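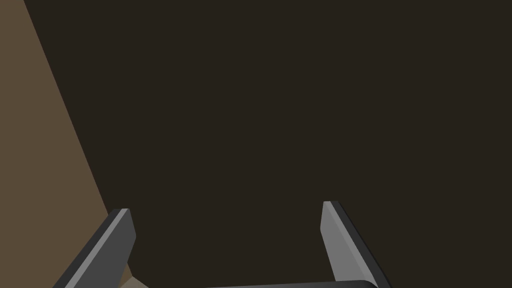 Why bother with a simulator when the club has a real arm? A parent asked us that at the Gremstead open evening in May, and it's a fair place to start.

Slide 2. The simulated gripper has two fingers, open here with nothing between them. Plain colours, no textures. Students wrote the open and close commands first – grasping came later.

Slide 3. Each team got 300 simulated attempts, then 60 on the Nondomeo arm. Pause for questions before the Floltel results.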